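Clear bins vs. fabric bags for plush, long-term
June 3, 2026

magbanua_w
Sorting plush for storage until December. Clear bins or zip fabric bags? Closet stays at 60 percent humidity.

zzheng58
Clear bin, lid on. You can check contents without opening it.

Ellalico
Disagree. A sealed bin at 60 traps moisture. Fabric breathes.

zzheng58
Only if the plush goes in damp. Dry it fully first and add desiccant.

Ellalico
Desiccant saturates. Then what?

ruoxi_p
Swap it. Mine has gone four years without odor. My complaint is shape: long necks crease under load, so giraffes go in last, on their side.

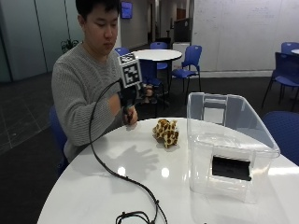 Giraffe on the table, clear bin at right.

magbanua_w
Does the handle cutout let dust in?

ruoxi_p
Some. Tape over it from the inside.

Ellalico
Or leave it open and you have your ventilation.

magbanua_w
Going with the bin, cutout untaped. Will check it in December.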